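Bare metal cart top: scratches and condensation rings

torquewash
Bought a gray metal cart from Bamdale for the kitchen, 600 mm top. Do I need a mat on it? Mostly holds fruit, a sponge and drinks.

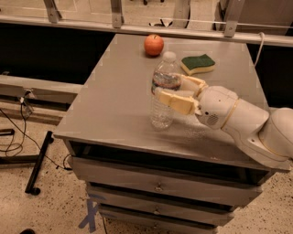
Cart top with apple, sponge and water bottle, no mat.

lowgrit31
No mat. Water gets trapped underneath and marks the finish. Wipe and dry. Keep the green side of that sponge off the surface.

pelmet_85
Disagree. I've had a Jivel liner on mine for 7 months, lifted weekly, no marks. Bare metal scratches the first time you drag a pan.

lowgrit31
Weekly lifting is the part most people skip.

torquewash
Going bare for now. Sponge gets a dish.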